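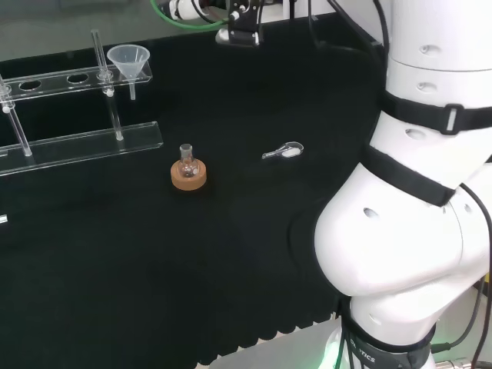
Glassware notes: small-scale bench layout

The teaching lab at Drireneck has changed the standard layout for small-scale powder transfers. The new layout applies from 2021-09-01 and replaces the February sheet. Questions go to Lingyun Bai.

Rack and funnel

The clear acrylic rack goes on the left. Seat the plastic funnel in an end hole of the upper bar, stem down. Check that the stem hangs free below the bar before pouring. Acrylic scratches easily - wipe with a damp cloth, no acetone.

Flask and scoop

Round-bottom flasks stay on a cork ring at all times, including when empty. The ring sits near the centre of the bench with the scoop to its right, handle pointing left. Black bench covers make stray powder and chipped glass easier to find. Return the funnel to the wash tray after each transfer and leave the rack in position. 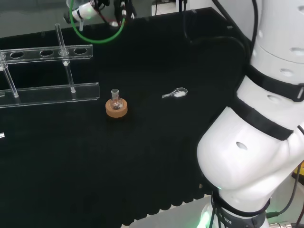 Stock and replacements

Clastus has supplied 15 new cork rings. The older rings date from 1978 and 7 of them have split; bin any that rock on a flat surface. Scoops are kept in the Ilen drawer, funnels in the Su drawer. Sign out both on the card.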